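Print | E-mail

# Grosgate engine teardown notes

Bench notes on removing and refitting the top end of inline four-cylinder engines. 1,551 entries, plain text, maintained by Natsumi Kobori. 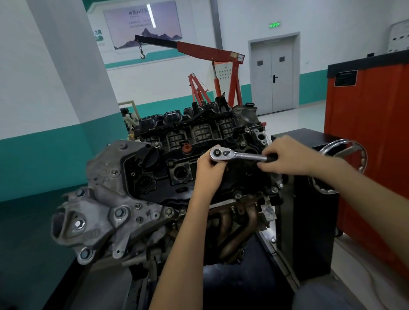
Each entry covers one fastener or connector, with its location and the tool used. Intake entries come first - the black plastic manifold has four ribbed runners, and its bolts are logged separately from those at the throttle body. Entries 50 to 100 are still unchecked. Send corrections to Maricica Radu.

Related items
- Astico gasket list
- Stastero torque log, part 2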